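The Long Life of the Office Chair

Hiltbridge was once a town of drawing offices. Most have gone, and the furniture that filled them has been sold on, stored or scrapped. On the Piltton side of the river, a workshop called Bowen now takes in office seating by the vanload and sends most of it out again.

The trade depends on a simple fact about how chairs wear. A task chair is an assembly of parts with very different lives. Foam goes first. A seat pad used for a full working day loses height at the front edge, where the thighs rest, and the sitter begins to tilt forward without noticing. Fabric follows, usually at the corners. Castors collect hair and grit until the axles bind. The frame and the base may be good for decades.

Gas lifts fall somewhere in the middle. The cylinder holds nitrogen under pressure, and height is set by a small valve at the top, pressed by a lever. When the seals wear, the chair sinks under load. A slow sink can go unreported for months, as people simply raise the seat each morning. Bowen tests every lift by loading the seat and leaving it for 22 hours, and replaces any that drop by more than 6 millimetres.

The cylinder is held at both ends by a taper, with no bolt or thread. Body weight keeps the joint tight, and after years of use it can be very tight indeed. Removal calls for a pipe wrench or a press. Heat is not used, for the obvious reason that the cylinder is sealed.

Upholstery takes the most labour. Older seats have covers stapled to a plywood board and can be stripped with a tack lifter. Newer designs often hold the cover in a plastic channel, or glue it directly to the foam, and glued covers rarely come away in one piece.

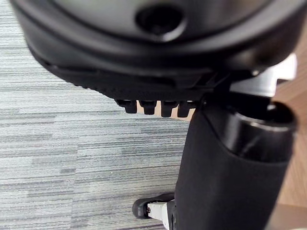 Plastic parts raise a different question, that of spares. A snapped clip or a worn detent can condemn an otherwise sound chair when the maker no longer supplies the piece. The workshop keeps racks of donor chairs for this purpose, sorted by model. A second firm, Fledeo, moulds short runs of the parts most often asked for, though the cost of tooling limits it to the commonest models.

Buyers are mainly schools, small firms and people working from home. Bowen gives a guarantee of up to 2 years on the lift and the tilt, with foam and fabric excluded. Chairs that cannot be saved are taken apart, the metal is weighed in, and the castors go back on the shelf.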